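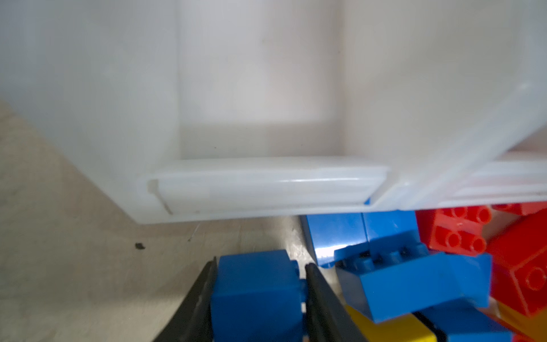
Words by Tadeo Ulloa | Vimdale Home Guide, Section 3: Setting Up Your Toy Bin

I've set up more of these white bins than I can remember (three kids' rooms, my sister's playroom, the hall closet), so let me walk you through it the way I do it at home.

1. Pick the spot first. I like a flat surface low enough for the kids to reach into. Give it a quick sweep, because crumbs love to end up under a bin and then it rocks!

2. Wipe the bin out, inside and out. Warm water and a drop of dish soap is plenty. White plastic shows every little fleck and smudge, so I go down into the corners with an old toothbrush. Let it air dry for 60 minutes before anything goes in.

Note: Skip the scrubbing powder. I tried it once on my old Zuka bin and the walls stayed scratched and cloudy.

3. Find the molded lip and run a finger along it. If you feel a rough bit, a few strokes with a nail file will smooth it.

4. Sort the toys before you load. Tip them all out, pull the broken ones, and put anything with tiny parts in a zip bag. My friend Tomoyo Kuroda does hers by color, but mine would last 10 minutes like that.

5. Heavy things go in first, soft things on top. Stop a hand's width below the rim, or you'll be chasing blocks across the floor every time somebody digs for the one at the bottom.

Caution: Don't lift a full bin by one side. Get both hands under it and bend your knees, or take half the toys out and make two trips.

6. Before you slide the bin back into place, look underneath for strays. There's always a toy or two down there.

For stacking two bins, go on to Section 4.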